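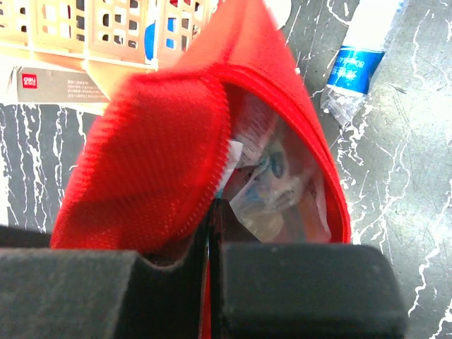

Visit report: bimanual manipulation group, Caltstead
Thu 10 July

The Movonberg lab opened its Caltstead site to outside visitors for one afternoon, and I went to see the work on where training demonstrations should begin. The method was presented in January under the project name Tranadmont.

The task is packing a first aid case. Each cell has two arms on a front rail, a marble-patterned table top, a peach-orange organiser and a metal case with a divided inner tray. Small bottles go in the tray. A red pouch marked with a white cross is also part of the set. Fabric is the awkward item: it changes shape under the fingers, and a grasp that held on one attempt may slip on the next.

The usual approach records every demonstration from a tidy start. The policy then copes badly with any state that a tidy start doesn't lead to. The Tranadmont method takes recorded failures, resets the table by hand to the moment before the error, and has the operator demonstrate from there. These short recordings are mixed with the full-length ones in a ratio of 2 to 1.
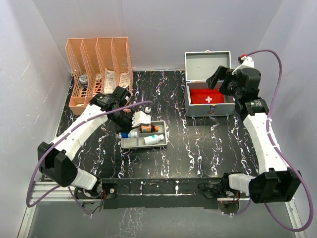
The training set holds 642 recordings, full and short together. According to the group, the gain is largest at the grasping stage and small at placement, where the baseline was already reliable. They were open that results with the lid are weaker. A lid can be upright or laid right back, and the policy treats these as separate cases.

I asked about wrist views. With those removed, pouch grasping suffered most and bottle placement hardly changed. Close to the fabric, the fixed view gives little information about the fold being gripped.

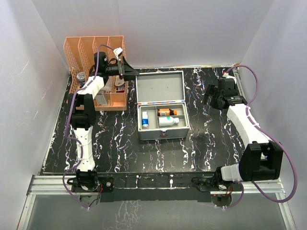
Work cell with the case open, bottles in the divided base.

Resets are the main cost. A second operator from Kiiskinen checks each one against the stored image before recording starts. The group intends to publish the reset procedure with the data. I have asked for the placement results split by bottle type.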